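Big little show at the Grabowska rooms

Nov 30, 2023

I finally made it over to the Grabowska gallery in Flirndale, and I'm so glad I did! They've hung a show of charcoal and ink work by local painters (people you mostly know for their oils, if you know them at all), and it fills 3 rooms upstairs. Admission is free, but bring small bills for the catalog.
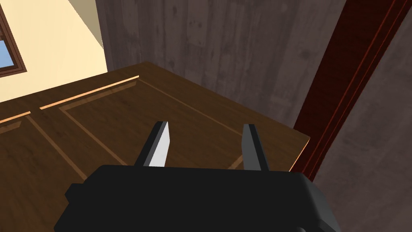

A black gripper with its two fingers apart, in a computer rendering.

My favorite thing is an old sketchbook, dated 1809 on the inside cover and lent by a family in town. It's open to a study of a mill that I must have looked at for ten minutes. The lines are so quick and so sure, and then there's this one smudgy corner where a sleeve probably dragged across the page. I went back to it twice before I left.
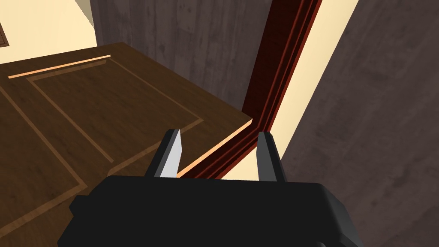

The newer stuff is hit or miss for me. I loved the big harbor drawings in the back room, but the wall of tiny portraits felt crowded, and the labels are printed so small I had to lean way in. Evara, the framing shop on the corner, did all the mounts, and they look great – simple gray, lots of breathing room.

The gallery says 443 people came through in the first week, which is pretty good for a town our size! Nikadent is paying for the free drawing classes that go with the show, and there are still a few spots left. The whole thing stays up until July, so I'll be going again.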